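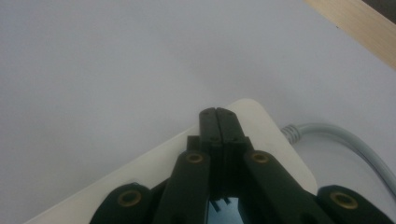
图 2 浅灰白色台面与其上的白色圆角物件，右上角为浅色木质边条。

### 4.2 白上加白：受访者怎么说“看不清”

写这一节之前我犹豫了挺久，因为访谈里关于“白”的抱怨实在太散了，有人讲厨房，有人讲浴室，还有人从头到尾只讲她婆婆的药盒（我后来把那段单独转写了出来，太精彩，舍不得删）。我最后决定按“边界”来归拢：大家嫌的其实是物件和台面之间那条线太淡，颜色本身倒很少有人讨厌。图 2 就属于这种搭配，白的东西搁在灰白的面上，光又匀，轮廓主要靠一点点明暗撑着。

这一轮我一共访谈了 19 位低视力的住户，都住在 Kumsa 小区。其中 4 位主动提到自己换过桌垫，换的全是深色。Duyên Đinh 和我一起做编码，她坚持把“换桌垫”和“贴胶带”分成两类，我起初嫌麻烦，重读一遍之后服气了：换桌垫的人想让整张桌子都好认，贴胶带的人只在乎桌沿在哪儿，怕杯子放空。这两种心思放进同一个格子里，后面的分析就全糊了。

另外一点让我很意外！我原以为大家会要求更亮的灯，访谈提纲里还专门留了一大段问照明。结果有两位住户说，灯越亮，白桌面越晃眼，傍晚反倒好找东西。这和 4.1 节里的照度问卷有点对不上，问卷里“亮一些”的得票很高。我的猜测是问卷没有区分顶灯和侧光，侧光会带出影子，有影子就有边（这个猜测还没验证，先放在这儿）。

木边条也值得提一句。有位住户家的白桌镶了木边，她说手还没摸到，眼睛就先知道桌子到头了。她用的词是“有个岸”，我和 Duyên 都很喜欢，编码表里就直接沿用了“岸”这个名字，凡是提到桌沿、台沿、托盘边的段落都归进去。

至于“岸”该多宽、和台面差多少才够，访谈给不了答案，住户们自己也说不准。配对比较的做法和材料见 4.3 节，色卡用的是 Cikmont 那一套。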